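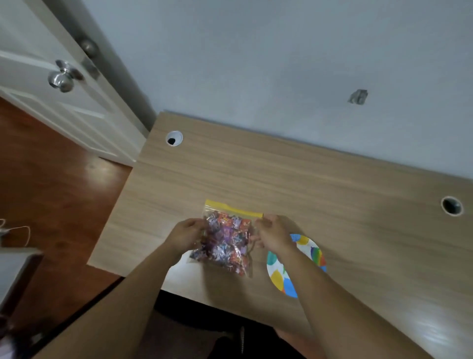
Why Did the Robot Drop the Bag?

Robots can build cars and sort parcels, but a bag of wrapped sweets can be a hard test for them. Hands manage it with little thought. Fingers curl against the plastic, a thumb presses near the zip strip, and the bag stays up.

A robot named Zaki had to learn this task at the Zarnwood Learning Centre. Zaki has one arm and a gripper with 2 rubber pads. Its job was to lift a full bag from a table and place it in a tray.

What went wrong

In February, Zaki tried the task 182 times. It dropped the bag 28 times. On one of those tries the zip strip came open and sweets rolled across the floor. A sweet lodged in the joint at the base of the arm, and the arm stopped with a loud click. The staff pressed the red emergency stop button before anyone reached in.

Finding the fault

Engineers from Mimness, the company that looks after Zaki, studied the records of each drop. They found two causes.

The first was shine. Plastic and glossy wrappers throw back bright glints of light. Zaki's camera sometimes mistook a glint for the edge of the bag, so the gripper closed in the wrong place.

The second was squashiness. When a bag is squeezed, the sweets inside move and the plastic creases. The pressure sensor in the gripper, a part called a Dostex pad, had worn thin. It reported a firm grip when the grip was weak.

How it was repaired

The worn pad was replaced. A softer lamp was fitted above the table to reduce the glints. Zaki was also given a new rule: lift the bag a little, wait, and check that it is not slipping. A cover now protects the joint. The pads are checked 365 days a year — holidays included.

Staying safe near a robot arm

Stay behind the yellow line while the arm is switched on.
Never reach in to pick up something a robot has dropped. Tell an adult.
Learn where the emergency stop button is before the robot starts.
A robot that is still may only be waiting, so treat it as if it could move.

Words to know

Gripper: the part of a robot that holds things.
Sensor: a part that measures something, such as light or pressure.
Fault: a problem that stops a machine from working properly.

Page last reviewed Dec 17, 2020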